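Bachmann Completes Purchase of Disterier

GRIDANARD, August 2016 – Bachmann, a supplier of office paper and envelopes, today announced that it has completed its purchase of Disterier, a family-owned printing firm in Flalel. The combined company will employ 1,230 people and serve 2,000 business customers. Disterier will keep its name and its Flalel plant. Current orders and prices will not change.

We use cookies to improve your visit. Accept

Terms of the purchase were not disclosed.
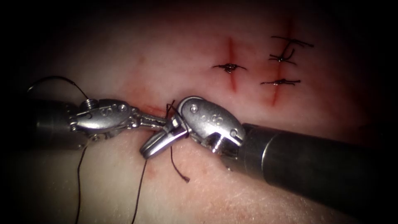
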